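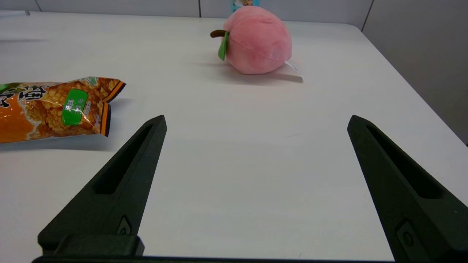
Two black gripper fingers over a white tabletop.

Tiltotdale Tenancy Law Clinic to Open Wednesday Evenings

The Tiltotdale Legal Access Partnership will extend its free tenancy clinic to Wednesday evenings beginning in April, following an agreement with the law firms Tradberg and Quintela. The clinic advises renters who face eviction or who have a dispute with a landlord over repairs or a security deposit.

Under the agreement, the two firms will supply attorneys for 78 evening appointments over the first six months. Each appointment will last 45 minutes and will be held at the Partnership's office on the second floor of the Stillex Building. The first appointment of the evening will begin at 5 p.m. Existing daytime sessions will continue without change.

The Partnership received 111 requests for help with tenancy matters in the last quarter. Many came from residents who were unable to attend during business hours, and several had already been given a court date by the time they were seen.

"A renter who works a day shift should not have to give up wages to find out what a notice means," said Judite Gouveia, director of the Partnership. "The evening sessions will allow us to see people earlier, while there is still time to file a response."

Attorneys at the clinic will review leases and notices, explain court forms, and help clients prepare written answers. In 5 of the evening sessions, a housing mediator will also attend to meet with tenants and landlords who have both agreed to take part. Mediation is voluntary, and either party may end it at any time.

The clinic will not handle commercial leases or home purchases. Representation at a hearing is not guaranteed, although attorneys may accept a case in full after the first meeting. Clients whose cases cannot be accepted will receive written information on the next steps and on other sources of help.

Appointments are open to adult residents of Tiltotdale whose household income falls within the Partnership's published limits. Applicants should bring a copy of the lease, any notices received, and proof of rent payments. Interpreters are available on request and should be reserved when the appointment is made.

Requests may be made in person at the front desk or through the intake form on the Partnership's website.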